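Filtley Whiteboards, Loose Ends and Other Office Leftovers

Gallery

When the Plindstead building was refitted, the brochure promised "a flexible workspace that puts itself away." I have worked in flexible workspaces before. In my experience the thing that flexes is the person looking for an outlet. So I started keeping notes on the corners of the place, the parts that never make it into brochures, and this page is where the notes ended up.

The furniture came mostly from two suppliers, Kerken for the seating and Filtley for anything on wheels. The planning was done by a firm called Amato, whose final report ran to 126 pages. I read all of it. The word "cable" appears on one of them, in a sentence about "discreet routing," and I have been looking for the discreet route ever since.

A word on the boards, because they got the most applause at the opening. The idea is that a rolling board can be a wall in the morning and a writing surface after lunch. Maybe so. What I see is a board that gets parked against a real wall and stays parked, at which point it is a second wall with casters. The space behind it and under it then becomes storage, though you won't find it on the floor plan as storage.

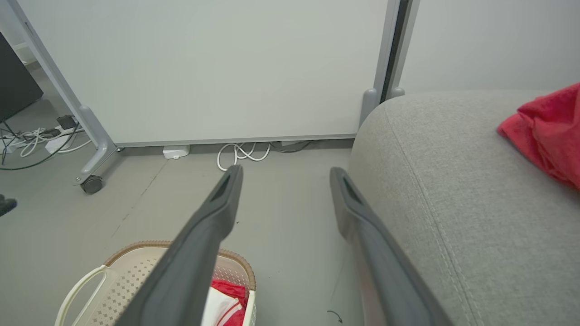
Cables are the first thing to move in. They like a low, shaded place along the baseboard, and once a loop or two has settled there, more will follow. I'm told the answer is a cable tray. We were sold cable trays at the old place too, and what we had a year later was cables plus trays. A strap with a bit of hook-and-loop on it costs next to nothing and works as long as people put it back on, so I give it until June.

Power strips come next. The report allowed for 71 floor outlets across the building, and I have no reason to doubt the figure, only the places they were put. If the outlets were where the people sat, you would see a lot fewer power strips lying on the floor with everything bunched up around them. The usual defense is that needs change. They do, and that was supposed to be the whole point of the place.

Then the laundry basket. I have a soft spot for a plastic laundry basket in an office and I won't hear a word against it. It has handles and it lets you see roughly what's in it. You can carry it with one arm while opening a door with the other. Kerken's catalog has a "mobile soft-goods caddy" that does the same job with a lid that sticks, and I have yet to see anyone choose it twice. Something red and white is in this basket, cloth of one kind or another, and it can sit there between the board and the sofa until it's wanted.

I do have doubts about baskets as a system, mind you. One basket is tidy. By the time you have 2 in the same corner, things get put in "the other one," and that is the last you hear of them. Labels are supposed to prevent this. I have seen a basket labeled CLEAN and would not have bet lunch on it.

The gray sofa I will leave alone, except to say that gray was described in the report as "forgiving." Light gray floor, gray sofa, pale gray wall: that's a lot of forgiveness for one room, and I suspect it was simply the color with the shortest delivery time. It does make anything red easy to find.

The refit budget for "decluttering measures" was 3,000, and I would love to know which measures they were. My own proposal is cheaper. Roll the board out once in a while, pick up what's behind it, coil it, strap it, and roll the board back. I'm not convinced anyone will do that either, myself included, but the wheels are there and somebody paid for them.

More corners to follow when I get to the upper floor, where I hear there is a "quiet pod" with a printer in it.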